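Drotasum Releases Results of Hand-Held Gripper Comparison

Jul 29, 2021 — Drotasum, which designs finger sets and hand-held grippers for automation teams, today released the results of a comparison of three finger designs on everyday handling tasks. The work was carried out at the company's test room in Benlow with fingers supplied by Drotasum, Rivadeneira and Githolm.

The comparison was set up to answer a question that customers raise often: how much of a gripper's performance on soft goods comes from the fingers, and how much comes from everything else. To keep the rest constant, all 3 designs were mounted on the same hand-held body, with the same jaw travel and the same camera position. Operators worked in pairs of grippers, one in each hand, at a white-topped table.

Each design was put through 198 trials. A trial counted as complete when the item had been picked up, moved to its target and let go without being dropped or pulled out of the jaws along the way. Items included folded towels, loose cloths, small boxes and plastic lids. A thin wire rack served as the target for the towel tasks.

The camera on each gripper looks down between the fingers. Testers compared how much of the work surface remained in view with the jaws open, and how soon the fingertips began to hide the item as they closed. On the body used for the comparison, both fingers enter from the lower part of the view and leave a wide gap between them when open.

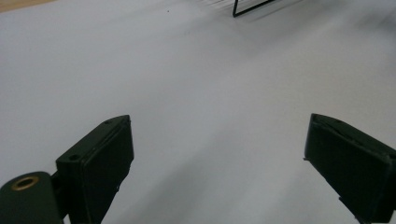
Githolm said in a written comment that its own customers put fingertip visibility ahead of grip force when they choose a design for cloth work, and that it would have liked to see a longer finger in the lineup. The company added that it had reviewed the trial procedure before testing began and had no objection to how its fingers were mounted.

Results differed by task more than by supplier. On boxes and lids the designs finished close together, and Drotasum does not consider the gap between them large enough to guide a purchase. On cloth the spread was wider. The Rivadeneira fingers, which have the softest pads of the group, completed the most trials with a single layer of fabric. The Drotasum fingers did best on folded towels, where the edge to be held is thicker. The Githolm fingers fell between the two on both tasks and needed the fewest adjustments during the trials.

Two-handed towel work was the hardest part of the program. The operator has to take one corner in each gripper, lift the cloth clear of the table and keep it level while bringing it to the rack. If one jaw closes a moment late, the corner slips and the trial is lost. Most failures with all of the designs came at this point — during the lift, before the cloth reached the rack.

Cable routing also affected the work. In early sessions operators reported that the cables pulled at the grippers when both arms were extended. The cables were given more slack, and the affected trials were run again with every design. Drotasum recommends that teams planning similar work check cable length at full reach before they start recording.

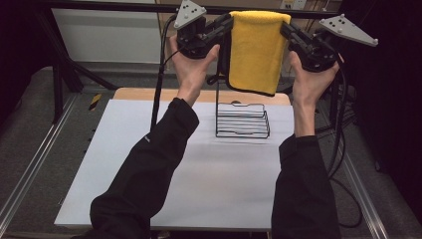

Position tracking was the same for all designs and was not scored. Drotasum did record each case in which tracking was lost for long enough to spoil a trial. There were 9 such cases, and all of them were repeated.

Pad wear was measured separately on a bench fixture. Each set of pads was closed on a strip of cotton 400 times and then inspected. The softest pads showed wear along the front edge, while the other two sets showed light polishing and no loss of material. Buyers who choose a soft pad for thin fabric should plan to replace it more often.

The comparison has limits. It used a single gripper body, and the operators had all worked with hand-held grippers before. The results may not carry over to fingers mounted on a robot arm, where closing speed and approach angle are set by the controller. A second round on arm-mounted grippers is planned for December at the same site, using the same items and the same rack.

The full trial procedure, the list of items and the results for each task are available from Drotasum on request. Suppliers that wish to enter a finger design in the December round should contact the Benlow office for the mounting drawing.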